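Lekero: Pamance Expansion
Progress Report to the Publishing Fund
Reporting period: second quarter of production

Summary

The studio submits this report under the terms of the production grant for Pamance, the first expansion to the online role-playing game Lekero. Work on the expansion is on schedule in art and level design and behind schedule in network testing. Spending remains within the approved budget. No change to the release window is requested at this time.

Work completed

The new region, Nikemlow, is now playable from start to finish in the internal build. It contains 13 quests and 2 dungeons. All quest text has been written and edited. Final voice recording has been booked but has not begun.

The crafting rework was delivered in full. Players may now break down unwanted equipment at any town forge, and recipes are shared across all characters on an account. The change required a conversion of existing save data, which was tested against copies of older accounts. Two faults were found in the handling of seasonal items. Both have been corrected.

Enemy balance in the second dungeon was revised after internal play sessions showed that groups of four completed the final encounter well below the intended time. Health values were left as they were. The encounter now has a third phase, and the boss no longer pauses between attacks.

Closed test

The closed test opened in March with 1,376 registered accounts. Participants were asked to complete the opening quests of Nikemlow and submit a short form on difficulty, clarity, and performance. Nearly 15 percent of the forms mentioned long waits when entering the region from the main city. The server team traced these waits to the way in which player inventories are loaded, and a repair is in review.

Comments on the crafting changes were favorable. Several players asked for a search field in the recipe window, and this has been added to the task list. Requests for additional character slots fall outside the scope of the grant and have been passed to the live operations team.

Items behind schedule

The large-scale server test planned for this period was not held. The hosting contract was signed later than expected, and the studio chose not to run the test on temporary equipment. It will now take place on a Sunday afternoon early in the next period, when player numbers are normally highest. The cost of the delay is covered by the contingency line. 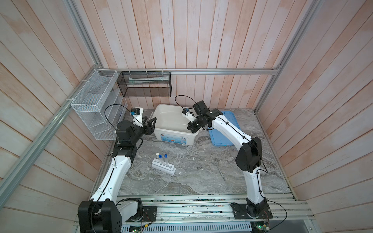
Lagos, March

Plans for the next period

The studio will complete the server test, record all remaining dialogue, and begin translation. Console certification materials will be prepared at the same time, with priority given to controller support in the new crafting menus. A second closed test will follow once the inventory repair has been confirmed.

The studio requests the Fund's approval to move the unspent portion of the travel line to quality assurance. The total amount of the grant would not change. A revised budget table and the updated milestone schedule have been submitted through the grant portal.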